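**Widlow Amateur Radio Club: questions we keep getting**

Updated September 2025. Send fixes to Wajid Dogar, he edits this page.

**Do I need a license to come to a meeting?**
No. Need one to transmit on your own, not to sit in. Guests welcome.

**Where and when?**
Drenent Hall, side door. Doors 7:30 pm, talk starts at 8. Lot fills up early, use the street.

**How do I take the Technician exam?**
We run sessions twice a year, next one is in May. Bring photo ID, your FRN, and a pencil. Get the FRN from the FCC site beforehand, don't leave it for the night before. No FRN, no test.

**Calculators?**
Fine, but clear the memory first. Phones off and away.

**I passed. Can I get on the air that night?**
Not till your call sign shows up in the FCC database. Watch your email for the fee notice, it goes to spam alot.

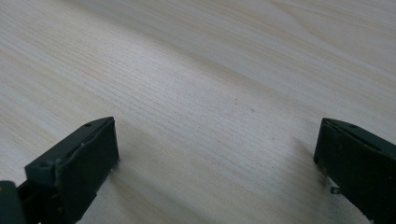 **What should I buy first?**
A basic 2 meter handheld will reach our repeater from most of town. Hold off on an HF rig untill you've tried a few. Levente Bakos has two loaner handhelds, ask him. One month max please, people are waiting.

**I can hear the repeater but it won't answer me.**
Nearly always the tone. Check it's set on transmit, then check your offset. Still nothing, try from outdoors. Then email Levente with your radio model and where you were standing.

**When's the net?**
Weekly, 8 pm, on the Jeon Hill repeater. Checkins from anyone licensed. Give your call slowly, once, then wait. Last one had 19 check-ins so be brief.

**Can my kid join?**
Yes. No minimum age for a license either. Under 16 comes with an adult to meetings.

**Dues?**
$19 a year, cash or check. Students free. Joining late in the year, same price, sorry.

**Does the club help with antennas?**
Advice yes. Climbing no. We don't send members up towers or onto roofs, our insurance doesn't cover it. Keep everything well clear of power lines, including while you're putting it up.

**My call sign is wrong on the roster.**
Email Wajid. Old call and new call both, please.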